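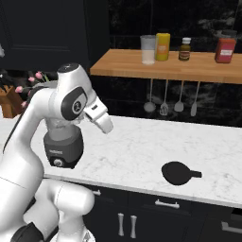
The town of Brulen has 18 restaurants, and most of them are hiring. Signs have been taped inside the windows on Main Street since last winter. A few of the signs list a wage. Most say to ask inside.

In January a new state rule takes effect that changes how those restaurants schedule the people they already have. Employers with more than nine workers will have to post shifts two weeks ahead. If a manager changes a shift after that, the worker gets an extra hour of pay. If a shift is canceled on the day, the worker gets half of what it would have paid.

The rule passed in the spring after two years of hearings. It drew less attention than the fight over sick leave, which took up most of the session, and many owners in Brulen say they first heard of it from their payroll company in the fall.

At Koo, a lunch place across from the county offices, the schedule used to go up on Sunday night for the week that started the next morning. The owner has been trying out the two-week version since September. She says the first month was bad. A bus tour canceled, then a school group came without calling, and she was short two people at the counter. Under the new rule she would have owed extra pay on four shifts that week. By October she was keeping a short list of workers who want extra hours and have agreed to be called. The rule allows this, as long as the worker can say no and the agreement is in writing.

Her cooks like it. One of them has a second job at the Triltik warehouse, outside town on the river road, and for three years he has built his week around two schedules that came out on different days. He can now tell the warehouse what he needs before it asks. He still works 50 hours or more most weeks.

Triltik is the largest private employer in the county, with 700 people on the payroll in busy months. The warehouse already posts its shifts a month ahead, so the posting rule will change little there. Overtime is a different matter. Supervisors often ask people to stay late when trucks are delayed, and the law counts that as a changed shift unless the worker volunteers. The company asked the state labor department for guidance in August and had not received an answer by the time this issue went to press.

Small employers are watching the threshold. A business with nine workers is exempt and a business with 10 is not, and part-timers count the same as everyone else. The owner of a bakery on Plutasar Street has nine on staff, four of them students who work one morning a week. She had planned to add a tenth for the holidays and has put it off.

Enforcement is thin. The fine is $300 for each violation, but the labor department has not hired new inspectors, and the budget for next year does not include any. Complaints will go to the same office that handles unpaid wages - an office that already takes months to open a file. Worker groups wanted the right to sue written into the bill. It was taken out before the final vote.

Supporters say most employers will comply without being pushed, and point to the cities where similar rules have been in place for a few years. Owners' groups say those cities have more workers to draw from than a town like Brulen does. Both sides expect the legislature to take up the threshold again next session, and a bill to raise it is being drafted.

The department has scheduled one information meeting for the county, at the public library. Employers are asked to bring a sample schedule.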